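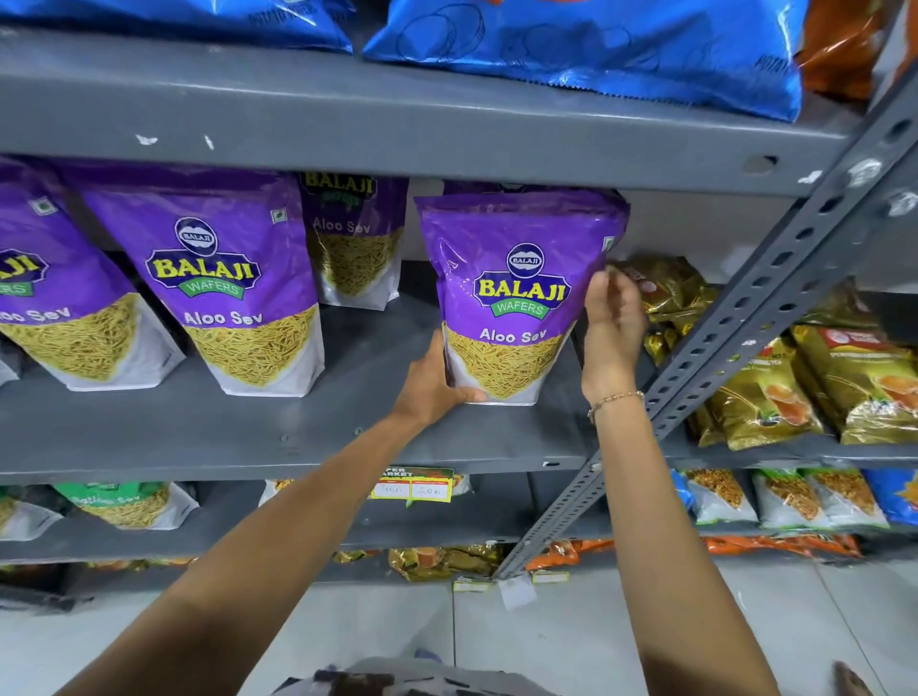 Folness shops told to expect smaller snack packs at the old price

Shoppers in Folness could soon be paying the same for less. Satti, the wholesaler that supplies most of the town's corner shops, has written to owners to say that its own-label 200g bags of nuts and savoury mix will drop to 160g from December. The price stays where it is.

Satti calls this "a handier size for busy households". No household, busy or otherwise, seems to have asked for it.
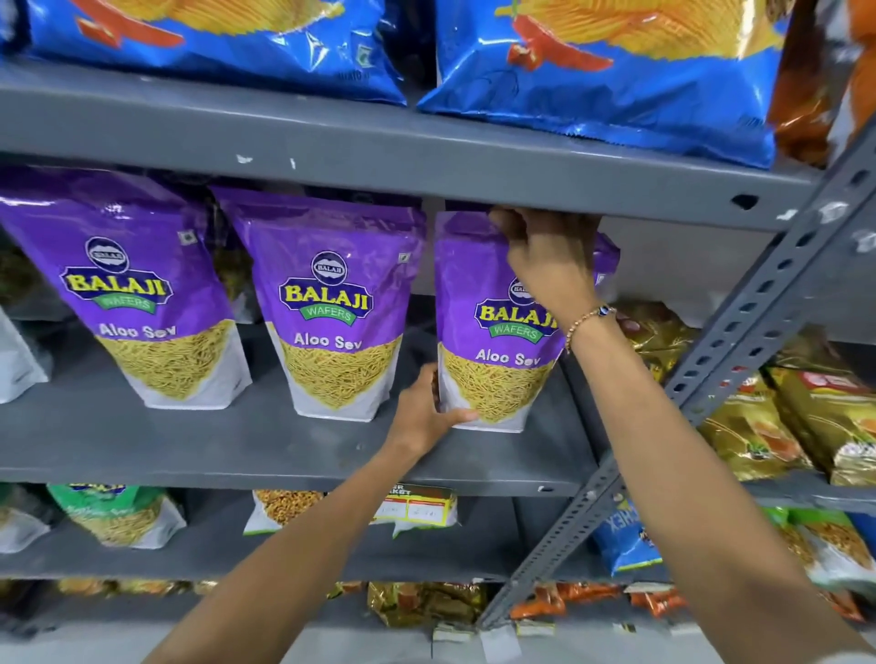

Page last updated: 2024-10-22

The letter blames transport and packaging costs but gives no figures for either. It also says that 157 shops were "consulted". Two owners on Clisel Road told us their consultation was a leaflet tucked in with a delivery.

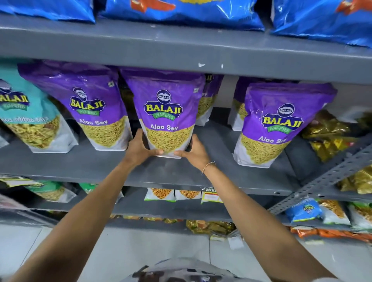
Sakine, the smaller rival supplier, says it has no plans to shrink anything - though it said much the same last year, 3 weeks before its biscuits got thinner. Satti did not answer when we asked whether the bags themselves would be any smaller. The new weight will be printed on the back.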